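In Praise of the Part That Comes Out

My first computer was a beige tower that my uncle had carried up three flights of stairs, and the thing I remember best about it is that you could open it. Two screws at the back, a panel that slid with a groan, and there it all was, dusty and a little frightening. When it got slow, my uncle took out one memory stick and put in another, and it was less slow. I was eleven and I thought he was a surgeon.

I've been thinking about that tower since February, when the laptop I write on gave up. I took it to Bảo Thân, who has a repair bench at the back of a stationery shop and who has kept most of my street running for years. He turned it over, sighed, and told me that the memory was soldered to the board, and so was the processor, and that a new board would cost me 800 dollars. A whole new laptop was not so very much more. I paid for the new laptop, and I have resented it a little every morning over coffee.

Now, I know the arguments on the other side, and my friend Alžběta Hájek makes them very well, usually over dinner. Soldered parts make a thinner machine. There's less to work loose in a backpack. Most people never open their computers anyway, and why should everybody carry the weight of a socket for the few who like to tinker? She has a point – I like a light bag as much as anyone, and my shoulder likes it more.

But I think she leaves out what a socket says to the person who owns the machine. A socket is a kind of invitation. It has a shape, and the shape tells you what belongs there and which way around it goes. You don't need a degree to understand it, any more than you need one to put a drawer back in a dresser. I once spent an evening with Châu Dương, who teaches a night class for beginners, and watched a retired bus driver lower a processor into place for the first time. He held his breath the whole way down. Then he laughed out loud, and so did the rest of us, and I doubt he'll ever be quite so afraid of a computer again.

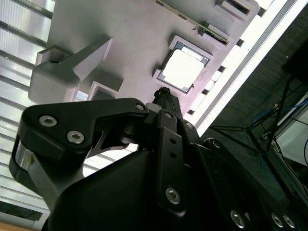
A square chip in its rectangular recess, a green board edge standing in a long narrow slot: I find these things handsome, I suppose in the way some people find joinery handsome. Each part has its own place and keeps to it. You can look at the whole layout and begin to guess at what goes where, and guessing is how most of us learn anything.

So I would gladly carry the extra weight. Some 100 grams, half an inch of thickness, a case that creaks at the corner if it must. I'd like to buy a computer the way my grandmother bought a sewing machine, expecting to know Bảo Thân's bench well by the end of it, and to come home with one new part in a paper bag. My old laptop is still in the hall closet, by the way. Alžběta says I should recycle it, and I will, once I've found the right screwdriver and had a look inside.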